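Lunches, month six

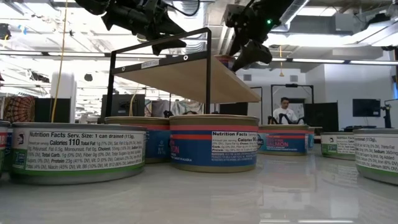 Canned fish. The label on one says 23g of protein.

My son turned 6 months old in April and I was still eating crackers over the sink at 2 p.m. I never planned lunch while I was pregnant. I froze 17 dinners and thought that covered it.

Now I walk to the store in Redbridge while he naps in the stroller and buy whatever needs no cooking. Fish on toast takes me four minutes. He sits in the bouncer and yells at me until I sit down too. Tomorrow we try him on sweet potato.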